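Dye bench notebook, Vuvance back room
27 Nov 2019

Batch 241, weld over iron, cotton sateen from Chauhan

Picked this up again after leaving the cloth in its mordant overnight. I cut six strips from the new Chauhan roll and they feel slicker than the May roll did, so I gave them a second scour before doing anything else. The water came off yellow-brown! So much for "ready to dye" on the label. Whoever opens the next roll, please scour it twice and save yourself the blotches I got on batch 240.

The target is still the washed-out green that sits somewhere between sage and cream, the kind that looks fine on a whole bed and like nothing at all on a swatch card. I keep judging it too dark because I'm looking at a piece the size of my hand.
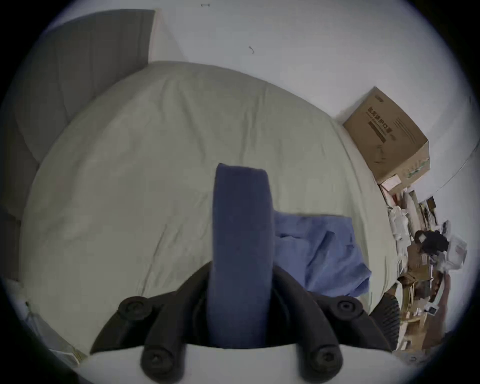
Weld bath

127 grams of dried weld, chopped, in the big enamel pot. Brought it up slowly and held it just under a simmer (it goes dull and brownish if it boils, and I did let it boil once while hunting for the strainer, so strip 4 is suspect). Strips in for 17 minutes, moved around with the dowel the whole time. The yellow was loud when they came out. I was pleased with it and a bit sorry to knock it back.

Pinch of chalk in the second half of the bath. I forgot to weigh the chalk. I know, I know.

Iron dip

Mixed the iron weaker than last time and went in one strip at a time, in and out. Strip 1 barely moved. Strips 2 and 3 went a nice soft green, 5 went olive, and 6 is a dishrag. Strip 4 has a tide line across one corner, which could be the boil or could be me letting it float.

Rinsed everything in plain tap water, then a few drops of Lutesent in the last rinse for 1, 2 and 3 only. Want to see whether it does anything for rubbing. My guess is no, but the bottle's open. 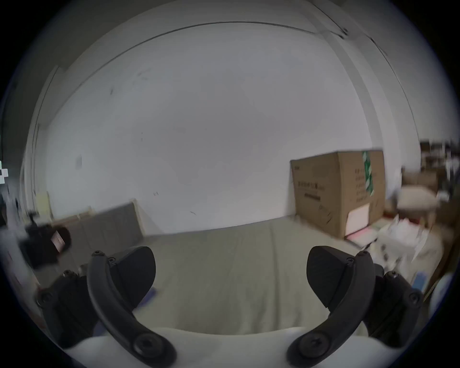 Judging the color is where I lose most of my time. I had the strips pinned on the charcoal felt all afternoon and liked every one of them, then moved them to the cream wall and hated the lot – same cloth, same light. Anything pale gets a lift from dark stuff beside it. Look at the pale white-gray at the bottom there, with those black arms coming up on both sides: I'd log that as plain white if I were going fast. So from now on swatches get looked at on the mid-gray card and nowhere else, and I'd like us all to write down the background next to the shade.

Hung to dry on the line by the sink, clipped at the top corners. Strip 2 is the front runner while wet, but weld always dries lighter than I expect.

To do

Repeat 2 and 3 on the May roll if there's enough left.
Weigh the chalk this time.
Rub test, Lutesent against plain rinse, once they've had a few days.
Order more weld from Prilel, and ask if it can come already chopped.
Scrub the iron pot and put it back on the LOW shelf, away from the yellows.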